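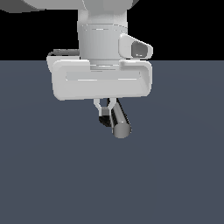 How to check a simulated pick before the arm arrives on your line

The integrator will show you a simulation and ask your crew to sign off on it. At the Bosgate plant we signed in July without asking much, and spent 7 weeks fixing the result. I'd do it this way now.

Step 1. Look at the part by itself

Ask for a view without the robot. Check the shape against a real part off your bench. Ours was a shiny cylinder, and polished metal is where I stop trusting vision claims — the render has no oil and no scratches.

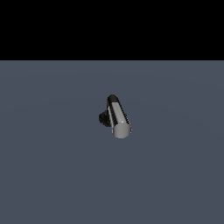
The cylinder with the arm out of view. Note the dark fitting on its side.

Ask which way up the part is meant to come in. If the answer is "any way", get that in writing.

Step 2. Ask what's missing

An empty grey floor has no bins, no guarding and no person reaching across. Have an operator mark up a floor plan with where they stand now and where they'll stand later. Roksolana Vakulenko did ours and found 3 spots where she'd be walking behind the arm. 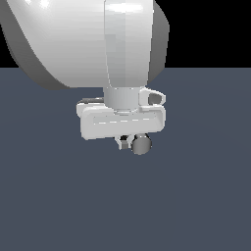 Step 3. Count the jobs that are left

Plekmont's quote said the cell would "free up" labour. Somebody still has to load trays, clear jams and wipe the lens. List those tasks, put a name beside each one, and ask if the pay grade changes.

Step 4. Run your own trial

Use 144 real parts, including the ugly ones. Log every drop and every time a person steps in — a restart counts. Don't accept simulated picks in place of these.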